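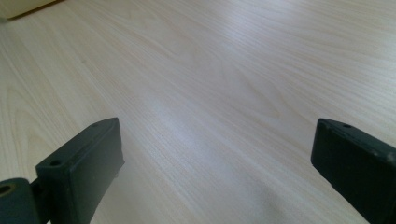 *Flirnwood Technical Center, Equipment Planning Office*

**Review: Udia hand-held gripper, two-finger model**
For units preparing requests in the next budget cycle

The Equipment Planning Office was asked to advise whether the Udia hand-held gripper should be added to the approved purchase list. The tool was on loan to the handling lab for 18 weeks and was used at ordinary worktables by staff who also know the older Van Dusen model. Our findings are set out below for budget holders.

**Build**

The fingers are dark, matte blocks with squared edges and flat inner faces. Screw holes in the narrow top faces are recessed. The flat faces suit boxes, trays and other straight-sided items. Round or very small parts were harder to hold, and units that handle them should plan for padded covers, which Udia sells separately.

Wear is modest. The right finger has a small, lighter scuffed spot along its upper edge, and there are a few specks low on the inner face of the left one. Neither affected use. We would still treat the fingers as parts that will be replaced during the life of the tool and budget for them from the start.

**Use at the table**

Staff found the grip comfortable for short sessions. Longer sessions led to complaints of a tired wrist, and the lab settled on a change of operator every half hour. The fingers open wide enough for all of the lab's standard trays.

Glare deserves attention when a room is being planned. A pale tabletop with even a slight sheen throws back a bright patch under overhead light, and the wood grain washes out where it falls. Units that intend to record their work should allow for a matte table mat or adjustable lighting. Either item may be included in the same request.

**Costs to plan for**

The purchase price covers the gripper and one set of fingers. It does not cover the following:

- 2 spare finger sets per tool
- 4 hours of operator training, delivered on site
- the yearly service visit, booked through Skundalis
- a storage case

Service was the weakest part of the trial. Skundalis answered promptly, but replacement parts took 4 weeks to arrive. A unit with only one gripper would have been idle for that time. Requests should state how work will continue during a repair, whether by sharing with another unit or by holding spares.

**Recommendation**

The Udia gripper is approved for purchase by units whose work is mainly with flat-sided items. Units already using the Van Dusen model should keep it until its service agreement ends, as the two do not share fingers or cases.

Requests must include the full list of added costs. Those showing the purchase price alone will be returned. The office will accept submissions through the end of January.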